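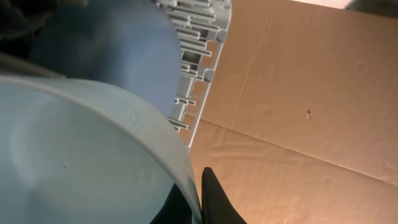 Clearing-up bench, December, 3 in the afternoon

I have been meaning to write up the lunch tray sort for a while, and with Maribel's tea still warm beside me I may as well do it properly. The question, as Gwion put it when we began all this at Clevham, is simple enough – given one messy tray, what order do you clear it in so you don't make more mess than you started with?

We kept the layout Maribel likes. Serving tray in the middle, clear container and black bin together off to the left, dish rack over on the right. The brown tabletop suits the job well enough, although the grain is so busy that small crumbs vanish into it, and I would love something plainer one day.

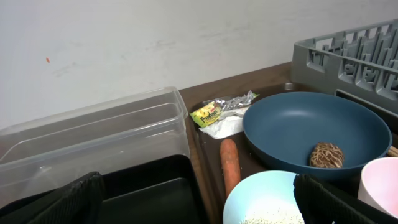
I still think food should come off first, and I will defend that to anyone who stops by. A carrot or a mushroom is easy to spot and easy to place, and once those are gone you can think about the dishes in peace. Gwion would start with the wrapper and napkin, and I admit he has a point when the napkin is spread over everything.

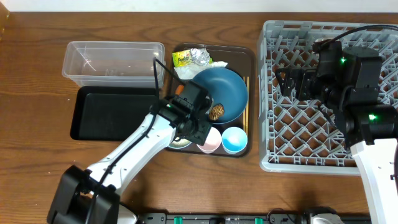 Tray with the blue bowl, chopsticks and snack wrapper on it.

Rice is the real nuisance, bless it. It goes everywhere, and I found a few grains in my sleeve after the last tidy. Vusumuzi suggests a damp cloth at the very end, which I'd like to try.

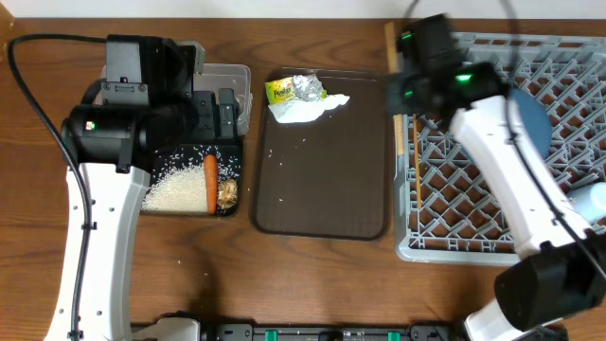 To do next

Ask Wálter if Bomerdale has a plainer tabletop to lend us.
Find a soft brush for the rice, in case the cloth only smears it about.
Copy these notes into binder 493 before I lose the page again.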